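Chapter 4: Where the Money Goes

By Hayley Rudd
7 February 2021

Most people who write about getting rich start with income. This chapter starts with spending, because spending is the part of personal finance you can change this week. Chapter 3 dealt with wages, overtime and side jobs. From here to the end of Chapter 6 we work on the other side of the page.

Personal finance writers do not agree on how to do this. Beryl Catterall, whose columns are quoted throughout this book, wants every dollar given a job before the month begins. Corrado Bianchini takes the opposite view. He moves a fixed sum into savings on payday and lets the rest take care of itself. Both methods work for the people who keep using them, and both depend on knowing your fixed costs.

A fixed cost is a bill that comes to the same amount each month. Rent, a car payment and most insurance premiums are fixed costs. Groceries, fuel and gifts are variable costs. Housing is the largest item for most households, and it brings smaller costs with it, such as water, repairs and replacement of worn fixtures.
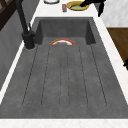
Figure 4.1. A dark gray kitchen sink with a grooved drainboard, set in a white marble countertop.

Consider the case of Jussara Rocha, who opened a savings account in November after reading Catterall's first book. Her plan was to save $100 a month. When she listed her bills she found these three among them:

Car payment: $450
Health insurance: $148
Loan from Clegg Credit Union: $532

Together they came to $1,130, and none could be lowered in the short run. Her savings had to come out of variable costs. She kept receipts for four weeks, sorted them by type, and cut restaurant meals first. We will return to her records in Section 4.3.

Repairs and home upkeep do not fit neatly into either group. They are irregular costs: certain to come, but on no set date. Bianchini suggests a separate account for them. Catterall includes them in the monthly plan as one line. 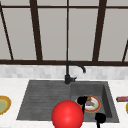
Figure 4.2. Kitchen window above a tiled backsplash.

Before reading Section 4.1, gather your last three bank statements. Mark each payment F for fixed, V for variable or I for irregular. Leave blank any payment you cannot place. You will need the marked statements for Exercise 2.

Last updated: February 2021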